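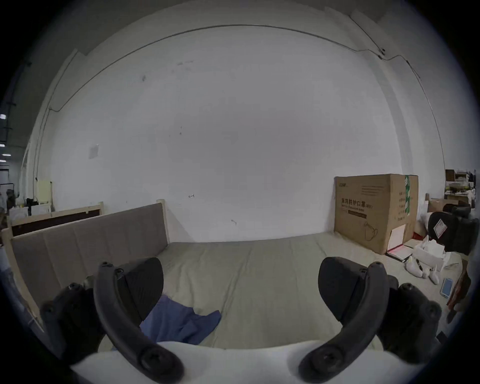
Huia Bright est entrée dans la chambre avec le drap propre sur le bras, et elle a vu que le lit avait déjà son drap. C'était le beige, celui de sa mère. Quelqu'un l'avait mis pendant la nuit.

- Alby ?

Il a répondu de la cuisine qu'il cherchait le sucre.

Elle s'est assise au bord du matelas. Le tissu bleu était encore là, en boule, et elle l'a pris sur ses genoux pour le plier. Elle l'a plié en deux, puis en quatre, puis elle l'a laissé se défaire. Pendant 25 ans sa mère avait plié toutes les choses de cette maison, même les sacs.

Au mois de juillet, Carleen Pryor avait apporté le grand carton brun. Il avait contenu des masques, et maintenant il devait contenir les pulls. Huia lisait mal les caractères noirs, mais elle connaissait le dessin du masque en bas, et elle le regardait souvent le soir avant d'éteindre. Elle n'avait rien mis dans le carton. Les pulls restaient dans l'armoire du couloir, avec leur odeur de savon.

Alby Gilchrist est venu avec deux tasses. Il est resté debout près du mur, sous le petit crochet.

- Qu'est-ce qu'il y avait là ? a-t-il demandé.

- Un calendrier de Kereama. Avec des bateaux.

- Tu l'as jeté ?

- Non. Il est parti à Julham avec elle.

Il a hoché la tête. Le café était trop sucré - il le faisait toujours comme pour un enfant - et elle l'a bu quand même jusqu'au fond. Ensuite elle a posé la main sur le drap et elle a essayé d'effacer le long pli qui allait vers le mur. Il revenait.

- On commence par les pulls, a dit Alby.

- Par les gris, alors.

Elle s'est levée et elle est allée ouvrir l'armoire.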